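Centering the Gripper Before a Pick

Students in the Hamley robotics class do this exercise in their second week on the arm, working in teams of 4. You need the arm, the wrist camera feed and one upright object on the table.

Start with the fingers almost closed and the table in view below the tips. Stay well above anything lying on the wood, cables included. Set the speed limit to 5 percent.
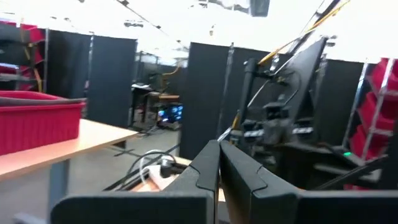
Irfan Bugti: We kept losing the object on the way down until we turned the wrist first and lowered second. Might be worth putting those in separate steps.

They are separate now.

Step 1. Turn the wrist until the gap between the fingers points at the object.

Step 2. Lower the arm in small moves. Wait for the picture to settle after each one.

Step 3. Stop when the tips are just short of the base and the gap lines up with the middle of the object. 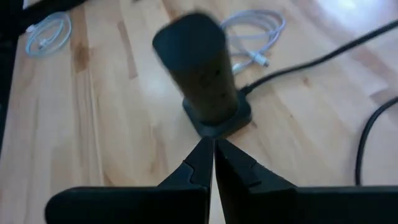

Step 4. Open the fingers wider than the object and check the clearance on both sides. If one side is tight, back up and repeat Step 1.

Step 5. Save the position under your team name. Antonina Demchenko keeps the log sheet, and each team needs 6 saved positions by the end of October.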